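Firkia opens rental of its hand-held gripper kit

Firkia will rent out its Plarka kit from October, the company told its customers this month. Until now the kit was only sold, and small robotics teams often said that the price was too high for a project of a few weeks.

Plarka is a pair of grippers which a person holds in the hands to record everyday tasks. The recordings are later used to train robot arms. The rental costs 3,000 dollars for 15 days and includes support by phone.

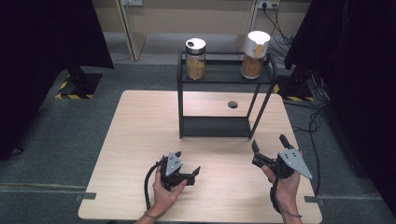

Villside, a small company that prepares training data for kitchen robots, tried the rental before the official start. Its team of five people worked with storage tasks, and the manager, Gadisa Ambaye, is mostly satisfied. "We could begin on the first morning," he said. The team likes that each hand works separately, and that the cord around the wrist gives some safety if the fingers get tired. For practice they use simple things, such as two jars of brown powder on a black two-tier rack, one with a metal lid and one with a white lid. Ambaye is less happy with the cable, and he would like to have a longer one – or none at all.

Torbjørn Sandberg, who is responsible for rentals at Firkia, said that a new cable is planned but he did not want to promise a date. There are 19 kits for the first period. Customers who decide to buy after the rental can subtract half of the fee from the price.

Orders outside the country are handled by the dealer Gebremichael, and shipping is paid by the customer.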